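Watmont street lamps to be dimmed after midnight

Tuesday, October 1, 2024

The town of Watmont will begin to dim its street lamps at night from this week. The first streets are those between the railway station and the Kerkier estate, where 100 lamps have already received new controls. The work was done in August by the electrical firm Papadakis, and the town says that the other districts will follow next year if residents are satisfied.

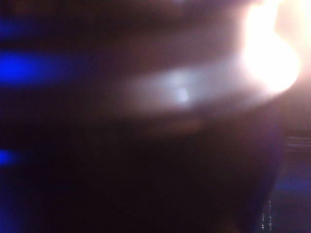
Residents of Kerkier have complained for a long time that the old lamps shine directly into their bedrooms. Many of them use thick curtains even in summer. A strong lamp close to the eye becomes only a solid white patch with a pale pink rim, and everything near it looks darker than it is. For this reason the new lamps will also have a small shield on the side of the houses. Between midnight and five in the morning they will give less light, but they will not be switched off.

The town expects to save 3000 pounds in the first year. The money will stay in the lighting budget and will be used for repairs on Wisley Road, where several lamps have not worked since the spring. Crossings and bus stops will keep their full light during the whole night.

Not everybody is happy with the plan. At the public meeting, which 80 people attended, some shop owners near the station asked for the full light until one o'clock, when the last train arrives. The town has promised to look at this question again before the winter timetable.

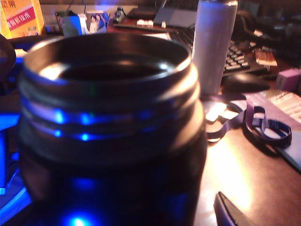
What should residents do if a street feels too dark? They can report it by telephone or at the town hall desk, and the level of each lamp can be changed within two working days. The number of the lamp is written on the post.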